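Design History Survey
Week 6 handout: How the kitchen learned to look old

Reading for Friday: packet, pages 21 to 30. The quiz will assume you did it. It always does.

1. Where we left off

Last week we ended with the white kitchen, the one that wanted to be a clinic. White enamel, square corners, nothing on the counter. It sold well to people who did not cook in it. By the time everybody had one, the makers had a problem: a plain white box looks a lot like the next plain white box, and buyers had started choosing on price.

2. The turn to nostalgia

The way out was color and curve. Cream, mint and pale yellow came back, along with rounded corners and fat handles. Keep two terms apart in your essays:

Revival – a firm brings back a shape that once existed.
Retro – a firm makes a shape that feels as if it once existed.

Most of what you will meet is the second kind. Half of last year's papers mixed these up, including one that was otherwise very good and one that was otherwise mostly font size.

3. Case study: Horevell

Horevell made plain kitchen goods in Dresby and did nothing anyone would write a handout on until its cream line. The first run was 2750 toasters. The insides were the same as the old model, and the price was not. Letters in the company files praise the toaster for being "just like my grandmother's." Horevell had not made toasters in anyone's grandmother's day.

Fandberg, its main rival, answered with a kettle in the same cream and a slightly fatter handle. We will compare the two ads in class.

4. Old looks on newer machines

The toaster at least had ancestors. The microwave has fewer, so its old-time styling borrows from radios, bread boxes and luggage. Ask what each curve is quoting. 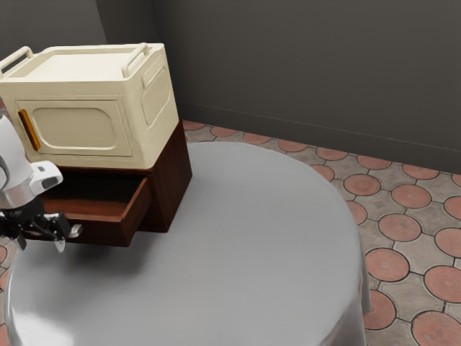 Fig. 1. Microwave oven in cream, with rounded edges and raised handles on top. Computer rendering.

5. For discussion

Can an object be nostalgic for a period it was not in?
Who is being flattered by a handle?
Henao calls retro "memory with the receipt still attached" (packet, p. 28). Fair, or just catchy?

Short paper due next week, about 551 words. Yes, the number is odd. It tells me who read to the end.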